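Jovevex 25 Roll Call Set
Electronic voting for councils, boards and small assemblies

Supplied by Prolluva
Price: $2,000 complete, shipping extra
Availability: in stock
Prices and specifications last revised Saturday, April 28, 2007

A show of hands is a fine way to vote until the motion is about parking. Then half the hands go up to the shoulder and stay there, one member is scratching an ear, and the clerk has to write down a number she will be asked about for the rest of the year.

The Jovevex 25 replaces the hands. Each member gets a desk unit with three buttons: Yes, No and Abstain. The chair opens the vote, members press, the chair closes the vote, and the result appears on the display panel with every name beside its vote. The set doesn't make anyone vote sensibly. We looked into it.
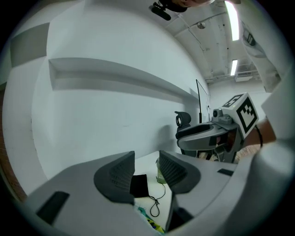 A thin black cord and black cloth on a white tabletop.

What you get

25 desk units, wired
Chair's console with open, close and tie-break keys
Display panel, wall or stand mounting
Clerk's printer with two rolls of paper
Floor cabling for one horseshoe or two facing rows
Printed manual, including the chapter on ties

How it works in session

The chair's console shows a lamp for each seat. The lamp comes on when a member has voted but doesn't show which way until the vote is closed, so the usual glance down the row to see what the majority leader is doing gets you nothing. Members may change their vote as often as they like before closing. Only the last press counts. We know of one chamber where this added a quarter of an hour to the budget.

For a roll call in the old style, turn the key to Called. The console goes through the names in seat order, alphabetical order or the order the clerk typed them in, and waits for each. A member who isn't in the room is marked absent. A member who is in the hallway and shouting is also marked absent, unless your standing orders say otherwise.

Simple majority, two-thirds and majority of all seated members can be picked from the console. If a quorum is set and the room drops below it, the console beeps and will not open a vote. The beep can be turned down. It cannot be turned off, whatever the last chair told you.

Records

The console holds the last 1,000 votes with date, motion number and each member's choice. The printer gives the clerk a slip at the close of every vote, and a second copy on request. When the memory is full the oldest vote is dropped, so please print before then. Members facing reelection in November tend to ask for their record in October, and some of them ask whether it can be adjusted. There is no key for this.

Secret ballots

The Secret setting shows totals only and keeps no names, in memory or on paper. It can't be switched on or off while a vote is open. This was a customer request, from a losing side.
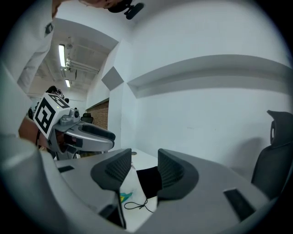
Uwe Ehlers wrote to us after a first season with the set to say that the meetings are no shorter. The counting now takes no time at all, he reports, and members have filled the gap with points of order about the buttons. He would still buy it again, mostly for the two-thirds setting, which ended a long-running quarrel over whether two-thirds of eleven is seven or eight. (It's eight.) He would like a longer cable for the clerk's printer. So would we, and it is now offered as an extra.

Extras

Additional desk units, sold in boxes of 3
Long printer cable
Second display panel for the public seats
Lockable carrying case, Elness pattern, in gray
Blank name strips for after the election

Maximum size for one console is 40 seats. Larger bodies should look at the Bloxham, which is meant for full legislatures and is priced like it.

Installation

Two people can lay out the set in an afternoon. Please test it with nobody important in the room. Number the seats before you plug in the units, and get the seating plan agreed in writing first, as the console will not settle who sits by the window.

Warranty is two years on all parts. It does not cover coffee, gavels or units removed by departing members.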